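The invite came at breakfast, and Irja Kinnunen read it out to the whole kitchen even though the whole kitchen was only her and the cat.

"Bindthorpe will show you something small," it said. Small! She had been waiting for a small phone since her old one gave up its last row of pixels, and now here it was in writing, with a date and everything: 2020-03-19, doors open at ten, stream for everybody else.

She was everybody else. So was Santeri Tuominen, who came over with his own charger and a bag of cinnamon buns, because he believed (and would tell you so) that a launch should be watched in company.

"It'll be the Vovari," he said. "I've seen the case leaks. There's a hole on the left for a button."

"A button!" said Irja.

"A real one. It clicks."

They put the stream up on the television and sat through the countdown, then through a long film of waves, then through Godelieve Wouters walking on in enormous white trainers. Irja adored Godelieve Wouters. She had once spent a quarter of an hour on stage talking about the curve of a volume key, and Irja had watched it twice.

"We listened," said Godelieve Wouters, and Santeri grabbed a cushion.

First came a new television stick called the Erka, which was fine. Then a speaker, which was also fine, and came in a rather lovely mustard. Then the lights went down and up again, and there it was on her palm with room to spare on both sides – the Vovari, properly small, with the button on the left exactly where the leak had put it. She pressed it. You could hear the click right through the television.

Irja screamed. The cat left.

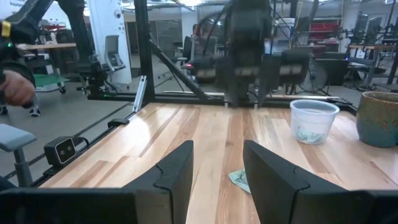
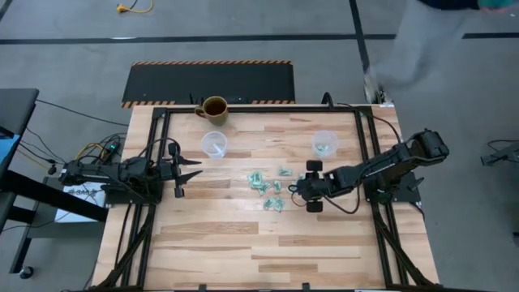

"What does it cost?" said Santeri.

"1,799, and the first 500 go on sale tonight," said Irja, who had already scrolled ahead on the Bindthorpe site.

He put down his bun. It was a great deal of money for something you could lose in a coat lining. But Irja was thinking of October, when her brother-in-law Arvo had handed her his new Buzatu and she'd had to hold it in two hands like a tea tray, and how her thumb had ached all the way home on the bus.

"I've got the holiday money," she said.

"You've got the holiday money," Santeri agreed, and fetched her laptop without being asked.

The page loaded, fell over, loaded again. A little wheel went round. On the television Godelieve Wouters was thanking the radio team by name, and Irja clapped for every one of them with her elbows, her hands being busy. She typed her address wrong, then right. The wheel went round some more.

Her old phone buzzed on the arm of the sofa. It was Lempi Nurmi from upstairs, who had never once admitted to liking gadgets.

"Are you watching?" said the message. "Did you hear that BUTTON?"

"Tell her to come down," said Santeri. "There are 2 buns left."

Irja was halfway through the reply when the wheel stopped and the page turned green. She read the order number aloud, all of it, and then ran up the stairs in her socks to read it to Lempi as well.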